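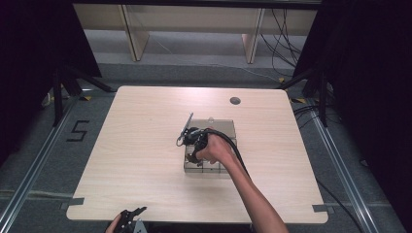
Ticket 3000: Astiso keeps dropping the last few lines of long recipes
Status: open, then closed, then open again (sorry)

Hello all,

I run a little supper club from my kitchen and I keep all my recipes in Astiso, 333 of them at last count. It's been brilliant for years, but since the update in July I've got a problem and it's driving me up the wall. Any recipe with a long method loses its ending when I print it. On the screen it's all there. On paper my green curry stops at "take the pan off the heat and" and then there's just white space!

I only noticed halfway through cooking for 11 people, which was a treat. Luckily I know that one by heart (it's the Saithong menu, I do it every summer), but the coconut custard I do not know by heart, and the oven temperature was in the missing bit.

What I've tried so far:

Turning everything off and on again. No change.

Printing from the laptop instead of the tablet. Same thing, same place, same word. I was quite pleased about that in a way, as it meant the tablet wasn't on its last legs.

A different printer. My neighbour let me use hers and it did exactly the same, so I've stopped shouting at mine.

Making the text smaller. This one helped a bit! At the smallest size the curry comes out whole, but I can't read it without my glasses and they steam up over the hob.

Saving as a PDF first. The PDF is short as well, so whatever goes wrong happens before the printer gets anywhere near it.

Update, 4.15pm

Thanks for the quick reply. You asked whether the recipes that go wrong have anything in common. I went through a pile of them over a cup of tea and they've all got a photo at the top. The ones without a photo print fine, even my Christmas pudding, and that goes on forever.

I took the photo off the curry and it printed all the way to the end. Put it back on, and it stopped short again. So I think the page is being measured up before the photo goes in, and then the photo shoves everything down and off the bottom. I'm only guessing, I used to sell curtains.

Update, 6.40pm

I tried the setting you suggested (Print, then More, then "Allow method to run on to next page"). It was already ticked. I unticked it, saved, ticked it again, saved again, and the curry printed on two pages with the photo and everything. Hooray! I said you could close the ticket.

Update, 9pm

Please could you open it again. The curry is fine, but the custard is still losing its last three lines, and so is the tamarind fish. It looks as if the tick only sticks for the recipe you happen to have open at the time. I've done 83 of them by hand this evening and my wrist has had enough.

Two questions, then. Is there a way to do the lot in one go? And if I move everything across from my old Grenduler folder (the baking ones, I never got round to importing them), will those come in with the box properly ticked, or should I wait for the fix?

I'm on the newest version and I've sent the custard over as an attachment, with the short PDF next to it so you can compare. I've got a full table again at the end of the month and I'd like to have the desserts on paper by then, so even a rough idea of when would be a help.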